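Care of Wood Table Tops: Cleaning, Marks and Seasonal Movement

Revised May 10, 2026

These notes apply to indoor tables with a solid or veneered wood top. They do not apply to painted tops, outdoor furniture or stone. If the finish is unknown, start with the test in the first section.

Identifying the finish

Pick a spot on the underside or the inner edge. Put one drop of water on it and wait ten minutes. If the drop stays as a bead and wipes away clean, the top has a film finish such as lacquer or polyurethane. If the drop flattens and leaves a darker patch that fades over an hour, the finish is oil or hard wax, or there is very little finish left.

To tell lacquer from polyurethane, touch the same hidden spot with a cotton swab dipped in lacquer thinner. Lacquer goes soft and sticky within half a minute. Polyurethane does not react in that time. Shellac softens with plain alcohol, so test with alcohol first if the table is old.

Write the result on masking tape and stick it under the top.

Weekly cleaning

Remove grit first with a dry microfiber cloth. Wiping grit around with a damp cloth is the main cause of fine scratches on film finishes. Follow with a cloth wrung out in lukewarm water with a few drops of dish soap. Work along the grain, then go over the surface once with a dry cloth.

Do not spray cleaner directly on the top. Liquid runs into board joints and under metal brackets, where it sits.

Avoid silicone polishes. They look good for a day and then cause small craters (fisheyes) in any finish applied later. Removing silicone before a recoat means several passes with mineral spirits and clean rags, and even then it may not all come off.

White rings

A white or cloudy ring is moisture caught in the finish. It has usually not reached the wood. Try these in order and stop when the mark is gone.

1. Leave it alone for 24 hours in a dry room. Fresh marks often clear.
2. Aim a hair dryer on low at the mark from about a hand's width away, moving constantly, for two or three minutes. The surface should feel warm to the fingertips and never hot.
3. Wipe lightly with a cloth barely dampened with denatured alcohol. One pass, then wait. Do not use this step on shellac.
4. Rub with 0000 steel wool and paraffin oil, along the grain, with almost no pressure. This lowers the gloss, so expect to buff a wider area to match.

Black rings

A black ring has gone through the finish and reacted with tannin in the wood. Oak and walnut show it most. Heat and alcohol do nothing here. The finish has to come off locally and the stain treated with oxalic acid, mixed to the maker's directions, with gloves and eye protection. Rinse twice and let the wood dry for two full days before recoating. On veneer, sand as little as possible.

Oiling schedule

Oil and wax finishes need renewal. A table used daily needs it two or three times a year; a side table, once. The Romaniuk hard wax used in our workshop covers a standard six-seat top with roughly 71 milliliters per coat. Two thin coats hold up better than one heavy coat. Leave the first for twelve hours before the second, and keep the surface free of objects overnight.

Rags wet with drying oil can heat up and catch fire by themselves. Spread them flat outdoors to dry, or put them in a metal can filled with water and closed with a lid.

Humidity and movement

Wood moves across the grain and hardly at all along it. A 970 millimeter wide solid top can change by several millimeters between January and midsummer in a heated house. This is normal. Trouble starts when the top is screwed down tight to a metal frame and cannot move.

Check the fixings under the top. The holes in the frame should be slotted, with the slots running across the grain, and the screws snug without being forced. Howard Gosling, who did our bench repairs until he retired, used a washer under every screw head and backed each screw off a quarter turn. We still do it that way.

Trays, mats and coasters

Felt-backed coasters hold water against the surface once the felt is wet. Cork is better. For a group of cups, a small tray does the job of several coasters and catches drips as well. Lift it once a day and wipe underneath. 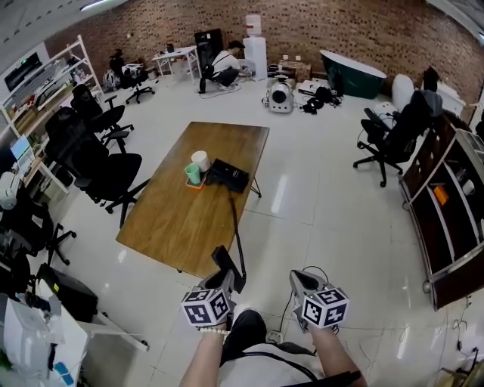
Thin metal legs

Narrow legs put a lot of weight on a small area. Fit a pad to each foot, and on tile use hard nylon or rubber, as felt picks up grit and wears through quickly. Vacuum the pads when you vacuum the floor. Zinard 25 millimeter screw-in glides fit most threaded feet, but check the thread before ordering.

If the table rocks, turn it a quarter turn first. Tile floors are seldom flat, and the table may be fine. If it still rocks, adjust one foot only, and tighten the leg bolts before deciding it needs more.

Moving a table

Lift by the frame — never by the edge of the top. Two people, one at each end. Dragging bends thin legs at the weld and works the bolts loose. Retighten all bolts a week after any move.

Comments on the oiling section go to Tarun Singhal at the workshop desk.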